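Noviembre 2018

Coser de noche (o cómo dejé de pincharme los dedos) 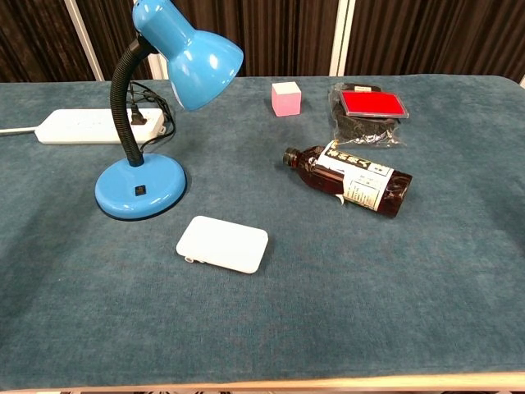

La lámpara azul, ya enchufada a la regleta.

Escribo rápido que tengo la plancha calentándose. Llevo semanas prometiendo el post de los bajos de las cortinas y al final va a ser un post de todo un poco. Perdón por adelantado.

A ver. Por dónde empiezo.

Por la luz, supongo. Coso cuando puedo, y cuando puedo es de noche. Después de cenar, con la cocina a medio recoger. En el salón hay una lámpara de techo que da una luz amarilla muy bonita para cenar y malísima para enhebrar. Todo lo azul marino se vuelve negro. El año pasado cosí una falda entera azul con hilo negro y me enteré por la mañana, en el autobús. Falda terminada, puesta, camino del trabajo. Nadie lo notó pero yo no podía mirar otra cosa.

Así que lámpara de mesa. De las de cuello flexible, que se bajan hasta casi tocar la tela. Bombilla blanca neutra, no fría. La fría me da dolor de cabeza a la media hora y además hace que los beiges parezcan grises. Y un truco que me enseñaron en el curso: la luz siempre del lado contrario a la mano con la que coses. Si eres diestra, a la izquierda. Si no, tu propia mano te hace sombra justo en la puntada. Parece una tontería. Pues yo llevaba años poniéndola al revés.

El curso, por cierto. Me apunté en Plila, la mercería que tiene el taller en la parte de atrás. Siete tardes, 96 euros con patrones incluidos, las telas aparte. Me pareció caro y ahora me parece bien. Lo que más me sirvió no venía en el programa: planchar ENTRE costura y costura. Yo planchaba al final. Mal. Se plancha cada costura según se cose, primero cerrada tal cual y luego abierta, y la prenda sale otra. De verdad, si solo leéis un párrafo que sea este.

Vale, los bajos.

Las cortinas del dormitorio son de Ashour, compradas en rebajas, y me venían largas. Muy largas, arrastraban. Lo que hice:

Lavarlas antes de cortar nada. Encogen. Las mías encogieron lo suyo y si llego a cortar primero me quedo con cortinas de pesquero.

Colgarlas y dejarlas unos días. La tela pesa y se estira. Yo las dejé cuatro días colgando feísimas con el bajo recogido con pinzas de la ropa.

Marcar en la ventana, no en la mesa. Alfileres puestos de rodillas en el suelo, con la cortina en su sitio. El suelo de mi casa está torcido — toda la casa está torcida, es vieja — y un bajo perfecto en la mesa queda en diagonal en la ventana.

Doblar dos veces. Primero un dedo, luego el doblez ancho, de 18 centímetros en mi caso. Sí, es mucho. Me gusta que caigan con peso y así no hay que poner plomos. Aparte si un día nos mudamos a un sitio de techos altos tengo de donde sacar.

Hilvanar. Ya lo sé. Yo tampoco hilvanaba nunca. Pero en una tela tan larga los alfileres se van soltando por el camino y acabas con una arruga fosilizada a mitad de la costura. Hilván con hilo de otro color, puntada larga, diez minutos por cortina. Luego se quita de un tirón.

Y después a mano, puntada invisible, o a máquina si os da igual que se vea. Una la hice a mano y la otra a máquina porque me cansé. No digo cuál es cuál. Se nota un poco, la verdad.

La máquina es una Dovgate de segunda mano que me costó 116 euros con funda y una caja de canillas, algunas oxidadas. Hace recto y zigzag y poco más, y el pedal hay que pisarlo con cariño o sale disparada. La bombillita que trae es de adorno. Cambié la aguja antes de empezar las cortinas y menos mal, la vieja iba dejando puntos saltados cada dos por tres. Cambiad la aguja. Son baratas. Yo la cambiaba cuando se rompía, que es como cambiar el aceite del coche cuando sale humo.

Más cosas sueltas que no quiero que se me olviden:

El hilo barato suelta pelusa y la pelusa se mete debajo de la placa. Limpiar con un pincelito, no soplar.

La tiza se va con el vapor, pero no toda. Probad en una esquina. Tengo un lunar azul en una funda de cojín para siempre.

El descosedor no es un fracaso. Yo uso el mío mas que las tijeras.

Las entretelas de Hamadeo que recomendé en primavera ya no las encuentro. Si alguien sabe dónde las siguen vendiendo que me lo diga en comentarios por favor, que me queda alrededor de medio metro y un abrigo a medias.

Ah, y me preguntasteis por el cojín de alfileres magnético. Bien, pero lejos de los relojes. Y no lo dejéis en el sofá.

El próximo post será el abrigo, si aparece la entretela. Si no, cremalleras, que tengo una invisible pendiente y ninguna gana de ponerla. Me voy que la plancha ya está echandо vapor y tengo la segunda cortina esperando.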